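From: Kofi Korletey
To: uvden-users
Subject: Re: Uvden 2 battery stops charging at 80 percent

Cecilia Asamoah wrote:
> My Uvden 2 stops at 80 percent on the Dasard dock and stays
> there overnight. With the charger that came in the box it goes
> to full. I already swapped the cable. Is the dock too weak, or
> is the battery going bad?

The battery is probably fine. The Uvden firmware has a charge limit that turns on when it sees a dock, and the default is 80. It is stored apart from the limit in the desktop tool, so the tool can show "off" while the dock limit is still active.

To change it, hold F2 at power-on, open Power, then Dock Profile. Set Limit to None and save. The setting survives a restart but is reset by a firmware update. 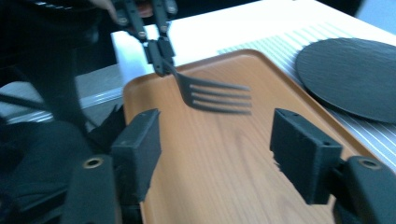
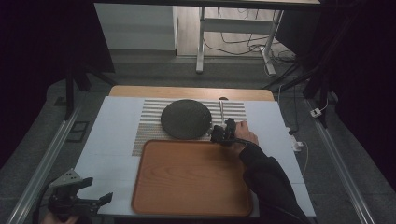
Does the dock supply enough power to charge the laptop under full load?
It supplies 70 watts after its own overhead, enough for normal work, but a long compile with the screen at full brightness will draw the battery down slowly.

If the limit is off and it still stops early, check the cycle count on the same page. Mine is at almost 300 and the battery still fills on the dock. The older Amini dock never triggers the profile, so it is a useful comparison if you can borrow one.

Please post your firmware version either way.

Kofi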